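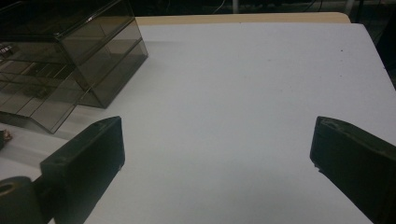 Sturnenura on a weeknight: go or skip?

Forum > Eating Out > Small plates and counters

pepperjack_ro
OK I finally got into Sturnenura on Wednesday and I'm still thinking about the dumplings! Walked in at 5:30, got a counter seat right away, and ordered the lamb ones and then the lamb ones again. The broth is so good (gingery, a little sour) that I drank it out of the bowl. Has anyone tried the weekend menu?

slowbraise
Weekend menu is longer but I like it less. The kitchen gets slammed and my noodles came out 2 minutes after my dessert. Great dessert, though.

tacklebox88
I'd take Jereo over it any night. Same kind of food, bigger bowls, and they let you book.

pepperjack_ro
Jereo's bowls are huge, no argument, but the broth there tastes like salt to me. Sorry!

tacklebox88
Try the mushroom one before you write it off. Totally different pot.

oddspoon
Team Sturnenura here, been 3 times since December and the pickled radish alone is worth the bus ride. Get the chili oil on the side, it's hotter than they let on.

slowbraise
Hard disagree on the radish, way too sweet. The chili oil, yes, all of it.

pepperjack_ro
Fine, I'll do Jereo next week and get the mushroom. Anybody know if they still close between lunch and dinner?

tacklebox88
They do, doors open again at 5. Sit by the window if you can, the back room is loud.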